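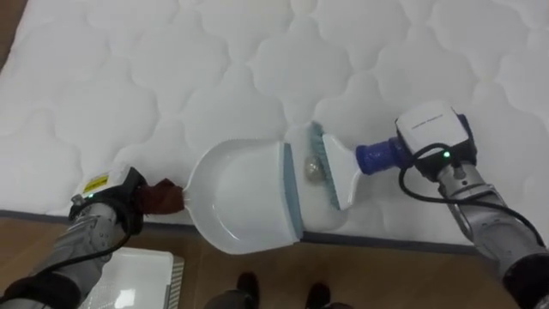
What is quilting? It is the stitching together of two or more layers of cloth, usually with something soft laid between them, so that the whole holds as one thicker piece.

The word covers a great deal of ground, from bed covers and winter coats to the tops of mattresses, and people who come to it through one of these are often pleasantly surprised to find how much the others share. In nearly every case there is a top cloth, a middle layer (known as the wadding, or batting in some countries) and a backing, and it is the lines of stitches running through all of them that stop the filling from sliding into lumps.

History in Steltby

The small market town of Steltby has one of the better-kept local records of the craft. A household list of 1397 mentions a "stitched coverlet filled with wool", left to a daughter along with a cooking pot and a goat, and later papers speak of quilted petticoats sold at the May fair. The trade stayed in the home for a very long time, fitted in between the milking and the washing, until the Wernance works opened beside the river and began to make bedding by machine. At its busiest the works employed roughly 80 people, many of whom went on quilting by hand in the evenings for their own families.

Patterns

The stitching lines do a job, but they have always been a pleasure to look at too. Straight crossing lines give diamonds or squares, and are the easiest to mark out with a ruler and chalk. Curved patterns take more patience. Scallops, shells and cloud-like shapes are old favourites, and look especially well on plain cloth, where the light catches the padding between the grooves. The Grondness pattern, a running wave with a small leaf in each dip, is still taught in the district, and the town museum holds 51 paper templates for it — some of them cut from old seed packets.

Wadding

Wool is warm and springy, cotton lies flatter, and man-made fillings wash easily and dry quickly. The Szénási method, brought to Steltby by a family workshop of that name, uses 6 thin sheets of wool in place of a single thick one, which gives a very even surface but is, it must be said, rather slow to put together.

Care

Hand-stitched quilts are best washed seldom and gently, and dried flat out of strong sun.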